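Home Routes Hut Booking Conditions FAQ Contact

Rastlow Hut – Frequently Asked Questions

When is the hut open for ski tours?
From the last week of November until the snow is gone from the lower road. The winter room stays unlocked all year.

How long is the approach?
The standard route from the Gerkov lot gains 664 meters. Most parties skin it in under three hours. After a thaw the first mile may have to be walked.

Do I need a reservation?
Yes, for any overnight stay. The hut sleeps 20. Day visitors can use the porch and the stove without booking.

Is there food and water?
Bring your own food. Pots, bowls and gas are provided. Water comes from the creek or from melted snow – boil either one.
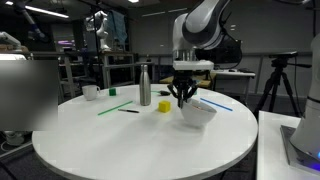 Can I leave gear at the hut while I ski the Zundberg?
Yes. Use the hooks by the door and keep skins off the stove rail. Wet boots stay downstairs.

Is the east gully suitable for beginners?
No. It is steep for the first 400 feet and often icy before noon. The north shoulder is an easier way down.

Are dogs allowed?
On the trail, yes. Inside the hut, no.

Who do I call about a late arrival?
Text Dela Quansah before 6 p.m. The number is in your booking email.

Contact the hut office | © Rastlow Hut | Back to top

This site uses cookies. By continuing you agree to our cookie policy. OK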